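The Shirt That Wouldn't Let Go

The folding station at Serberg had been running without a complaint for 37 shirts when it met the one that broke it. It was a green crew neck. Zyanya Salinas, who was on shift, remembers thinking it looked like an easy one.

The arms took hold, the fold began, and then the left arm declined to give the sleeve back. Its software was certain the finger had opened. The finger was certain of nothing of the kind. So the arm set off for its next position with the sleeve still in its grip, and the shirt went along for the ride until a seam gave up. The motor current climbed to 79 percent of its limit, a number the safety code considers perfectly fine. Salinas, who did not, hit the stop.

Oana Radu wrote that safety code, and she took the news well, considering. She drove over from the Gorkenness office with two spare fingers and a bag of pretzels, and spent the rest of December putting green knitwear on a white table and asking machines to pick it up.

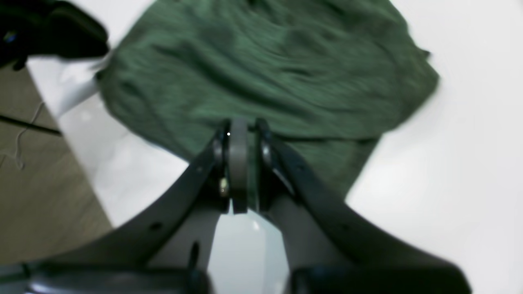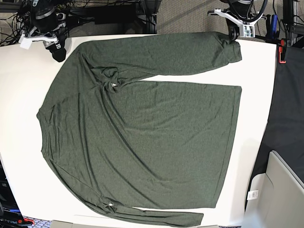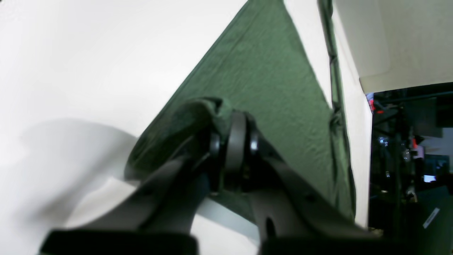 Green knit under the grippers at the Serberg station.

The trouble, Radu decided, was a matter of manners. The release command went out, the controller acknowledged it, and everyone downstream took the acknowledgment as proof. A finger can get the message and still be stuck. On the bad run a loop of yarn had worked its way into the joint — Salinas picked it out later with tweezers — and held the thing shut by a few millimeters. Jersey had never done that. Jersey was all anyone had tested.

The fix cost very little and annoyed everybody. After each release the arm now waits, reads the finger position a second time, and moves only if the two readings agree. It adds 2 seconds a shirt. Medrano, which pays for the station by the garment, has asked whether the pause could be shorter. Radu has asked whether Medrano would like to put a hand in there and find out.

She also lowered the current limit, which she admits she should have done at Tusis, where an earlier version of the station ate a pillowcase. That one was written up as operator error. The operator was Radu.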